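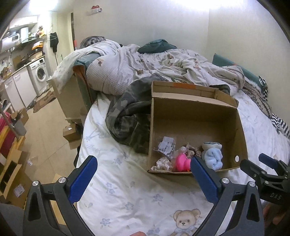

3.2 How packages were opened and sorted at home

Figure 2. An open cardboard box on a bed, with a plastic bag, crumpled paper or tissue and soft goods inside.

The diary part of the study asked each household to write down where a package was opened, who opened it, and where the packing material was one day later. We received 300 entries from Emside and Olvera. Entries that gave no room were kept for the material counts but left out of the room counts.

We had expected most opening to take place in the kitchen, close to the bins. The diaries did not support this. In both towns the bedroom and the living room were named more often than the kitchen, and the bed was a common surface (Figure 2). People wrote that a bed gave them space to lay things out, and that they did not have to clear it first. One Olvera household opened everything in the hallway and said the kitchen table was "for food and homework."

The room matters for what happens to the packing. When a box was opened in the kitchen, the cardboard was usually flattened the same evening. When it was opened in a bedroom, the box tended to stay there overnight with the paper and bags left inside it. Several people then used the box for storage or for a return. Others carried it out whole, and the paper and plastic went into the cardboard bin along with it. Sorting staff at the Emside depot told Cheema that this kind of mixed box was the one they saw most, and that it was slow to deal with by hand.

Thin plastic bags were the hardest item for households to place. Emside accepts them only at store drop-off points, while Olvera takes them at the curb in a separate sack. Even so, the written comments from the two towns were much alike. People were unsure whether a bag with a paper label on it could be recycled, and many put it in general waste to be safe. Crumpled paper caused less doubt - most entries listed it as recycled or saved for later use.

Returns made the picture less clear. A box held back for a possible return was coded as "kept," even if the entry said it would be thrown out by the end of the month. Skjelbred coded 100 of the entries a second time using a separate "waiting" category, and the share of boxes marked as kept fell in both towns. We report the original coding in the main tables and the second coding in Appendix B.

The diaries ran through April, before the Trullon sorting guide was mailed to homes in Emside. None of the entries used here can have been affected by it. Two households moved during the month, and their entries are counted under the town where they started.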